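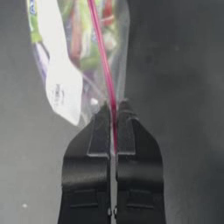 Estou com o kit de dedos da Jarus em teste desde o começo de setembro e preciso decidir se fico com ele ou devolvo, então queria ouvir quem já usa isso há mais tempo. A Elutano (a loja que me vendeu) dá 45 dias para devolução e o meu prazo está correndo. Minha aplicação é separar itens pequenos de brinde: balas embrulhadas, sachês, saquinhos com um monte de coisa colorida dentro. Com os saquinhos de fecho zip, desses transparentes com a tirinha rosa, eu fico bem dividido, porque quando os dedos pegam pelo gargalo, com a tira do fecho entrando ali no vãozinho entre um dedo e outro, a pega me parece ótima, e quando pegam pelo meio do plástico é um desastre. E quem decide onde pegar, no pacote que eu comprei, é o programa da Chornovol que vem junto, que eu ainda não consegui domar.

Deixa eu contar o que já fiz para vocês não me mandarem fazer de novo. Montei seguindo o manual, apertei os parafusos dos dedos no torque que eles pedem, rodei a calibração três vezes. Rodei também o teste de repetição que vem no menu, com 3000 ciclos de abrir e fechar, e a garra passou sem reclamar. Mecanicamente não tenho queixa nenhuma, de verdade, o acabamento é bom, a ponta do dedo é arredondada e até agora não me furou plástico, coisa que a minha garra antiga fazia com uma frequência irritante.

O problema começa no item leve e mole. Saquinho com coisa dentro tem peso mal distribuído, aí o programa mira no centro do que ele enxerga, que costuma ser uma barriga de plástico cheia de reflexo, e os dedos fecham em cima de ar e dobra. Às vezes vem junto, às vezes escorrega. Com item sozinho e rígido eu quase não tenho problema.

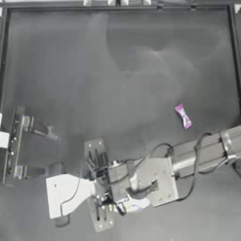

Bala embrulhada, por exemplo, dessas torcidas nas duas pontas: se a garra vem atravessada em relação ao embrulho, pega pelo meio e vai embora feliz. Se vem alinhada com ele, belisca a pontinha torcida e a bala fica balançando – e eu já perdi algumas no caminho para a caixa. Tentei mexer no parâmetro de orientação e ficou melhor num tipo de bala e pior no outro.

Minhas dúvidas são mais ou menos estas. Alguém conseguiu fazer o programa preferir o gargalo do saquinho em vez do centro? Vale a pena comprar a ponta emborrachada que a Elutano vende à parte, ou é dinheiro jogado fora para plástico liso? E alguém já comparou com o kit da Tristia, que um conhecido meu jura que é melhor para embalagem flexível mas nunca me mostrou funcionando?

Ah, o fundo da minha bandeja é cinza escuro fosco e já está com umas marcas claras de uso, manchas e riscos. Não sei se isso atrapalha a detecção, por isso estou avisando. Obrigado desde já a quem tiver paciência de ler tudo!

Melhor resposta, escolhida por quem perguntou
Hsin-yi Peng

Oi! Uso o mesmo kit num trabalho parecido com o seu (eu separo amostras de cosmético em sachê, o que dá na mesma dor de cabeça) e passei exatamente por essa fase de querer devolver. Vou na ordem das suas perguntas.

Sobre o gargalo: dá, sim, mas a opção está num lugar péssimo. No programa da Chornovol você entra em perfis de objeto, duplica o perfil "flexível" e dentro da cópia aparece um campo chamado região preferida. No perfil original esse campo fica travado, e eu levei um tempão para descobrir que a cópia destravava. Aí você escolhe "estreita" no lugar de "central" e ele passa a procurar a parte mais fina do contorno. Em saquinho zip amassado, o lado do fecho costuma afunilar quando junta, então ele acaba indo para lá na maioria das vezes. Se todos os seus saquinhos têm a tira colorida, ensine a cor da tira também. Tem uma ferramenta de amostra de cor na mesma tela, você clica em cima da tira em umas imagens boas e pronto. Cuidado só se o que vai dentro for da mesma cor da tira, porque ele se confunde bonito. O seu embrulho de bala é rosa? Se for, guarde perfis separados para bala e para saquinho.

Depois disso, baixe a força de fechamento. Sei que parece o contrário do que a gente quer, mas no padrão de fábrica os dedos fecham rápido demais e empurram o plástico para fora antes de prender. Eu deixei a aproximação final bem lenta e a força um degrau abaixo do padrão. O ciclo ficou um tiquinho mais comprido e parei de ter que catar sachê do chão, então para mim valeu.

Ponta emborrachada: comprei, usei, tirei. Em plástico liso e limpo ela segura muito bem nos primeiros dias. Só que ela junta pó, e com pó fica mais escorregadia que a ponta preta original. Se você tiver disciplina para limpar com álcool isopropílico todo dia, compre. Eu não tenho.

Quanto às balas, o que resolveu aqui com um produto parecido foi ligar a rotação do punho em relação ao eixo maior do objeto. O padrão é "livre" e você quer "perpendicular". Se melhorou num tipo e piorou no outro, aposto que o segundo tipo é mais gordinho e o programa não acha um eixo maior confiável, fica chutando. Para esse, deixe "livre" e diminua a abertura inicial dos dedos.

O fundo fosco escuro é bom, eu não trocaria. As manchas claras podem atrapalhar um pouco com plástico transparente, já que o contorno do saquinho é fraquinho e a mancha às vezes tem mais contraste que ele. Passe um pano e capture a imagem de fundo de novo (tem um botão para isso, e quase todo mundo que conheço só aperta na instalação e nunca mais).

Da Tristia eu só vi demonstração, nunca coloquei a mão, então não vou opinar.

Comentários

Quem perguntou: Consegui destravar o campo duplicando o perfil, eu JAMAIS ia achar isso sozinho. Saquinho melhorou muito. Vou mexer na rotação das balas amanhã de manhã e volto aqui.

Hsin-yi Peng: Boa! Só não esquece de salvar o perfil com outro nome, a atualização sobrescreve o que estiver com o nome padrão. Perdi os meus assim.

Quem perguntou: Voltei. Perpendicular funcionou na bala comprida. Na redonda ainda está meia-boca, mas com a abertura menor já dá para viver. E peguei um erro 2525 duas vezes enquanto mexia, sabe o que é?

Hsin-yi Peng: O 2525 aqui apareceu quando eu editava o perfil com a garra fechada. Abre a garra, reinicia só o programa e segue. Se aparecer com tudo parado, aí eu chamaria o suporte da Elutano.

Segunda resposta

Tive o kit da Tristia por uns meses antes de passar para o da Jarus, posso falar um pouco dele. Para saco vazio ou quase vazio ele é melhor mesmo, os dedos são mais largos e mais macios. Para saquinho cheio não vi diferença que justificasse a troca, e para bala pequena é ruim, o dedo largo esbarra no que está do lado. Se o seu forte é misturar bala e saquinho na mesma bandeja eu ficaria com o que você tem.

Uma coisa que me incomodou nos dois: cabo. Confere se o cabo que passa por cima do braço tem folga quando o punho gira todo, porque no meu ele puxava um pouquinho no fim do curso e a garra chegava no ponto com um desvio que eu passei semanas achando que era da câmera. Coloquei uma abraçadeira mais para trás e deixei uma alça maior, sumiu.

Ah, e o teste de ciclos do menu é feito sem nada entre os dedos, então não diz muita coisa sobre o seu caso. Eu faria os mesmos 3000 pegando produto antes de acabar o prazo de devolução. Dá para deixar rodando enquanto faz outra coisa, só precisa de alguém para reabastecer a bandeja de vez em quando – eu fazia isso na hora do almoço.

Terceira resposta

devolve e compra ventosa. saquinho plástico é ventosa, sempre foi

Comentários

Quem perguntou: Já tive ventosa, com plástico amassado ela não vedava e eu ficava o dia ouvindo a bomba chiar. Para sachê esticado concordo com você. Acho que vou ficar com o kit, mas antes vou rodar o teste com produto que sugeriram ali em cima e olhar a folga do cabo, que eu nem tinha pensado nisso.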